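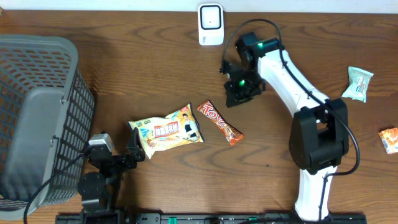 **Unit 4 handout: Planning the money for a two-arm packing cell**

Please read this before the tutorial and bring your own budget sheet, even if it is half finished. The calculation is simple. The difficult part is to remember all the lines which belong in it.

## 1. Begin with the task

Many student plans begin with a catalogue. I ask you to begin with one sentence that describes the work. For our case, the Vurkbridge cell, the sentence is: "Two arms sort small wrapped snacks and sweets between a tabletop and a plastic basket."

From this sentence you can already take several questions for the supplier:

- What is the lightest and the heaviest packet?
- How far must each arm reach, over the rim of the basket as well as across the table?
- Can the gripper hold a soft wrapper by its crimped end without tearing it?
- Who pays for the goods that are damaged in testing?

Thin packaging is a harder problem than students expect. A candy wrapper and a wide snack packet do not behave the same under the same jaws, so a quotation which says only "gripper included" is not sufficient. Ask for the jaw opening and the price of spare fingertips.

## 2. The lines of the budget

The table is for the small extras only. The arms are leased from Drukau under a separate agreement, and we treat them in Unit 5.

| Line | Dollars |
|---|---|
| Bench frame, mounting and levelling | 2,568 |
| Cables, clips and spare fingertips | 855 |
| **Total extras** | **3,423** |

The limit for extras was 3,000 dollars, so the plan is over by 423. Please do not solve this by deleting the second line. Cables which run along a moving arm bend at every cycle, and they must be treated as a part that wears out. If you buy none in the first year, you will buy them in the second year at a worse price and with a stopped cell.

A better place to look is the first line. Does the frame have to be new? Is the levelling work priced by the hour or as a fixed sum?

## 3. Lead time

Brevedico quoted 17 working days for the grippers. Mamo offered the same delivery but did not include the connectors. When you compare two offers, write the date on which the cell can run, and not the date on which the first box arrives.

Also put in your calendar:

- the site check (power, floor, free space behind each elbow)
- operator training
- the acceptance test, with your real packets and your real basket

The real basket is important. Its height and the shape of its rim decide how the wrist must approach, and a test with a flat tray will not show you this.

## 4. For the tutorial

Prepare a revised table that stays inside the limit of 3,000 dollars. Under it, write one paragraph on the risk you have accepted in order to get there. Labour for cleaning and daily checks goes on a separate sheet, in hours. Sheets are due at the end of April, by 4 p.m., in the unit folder.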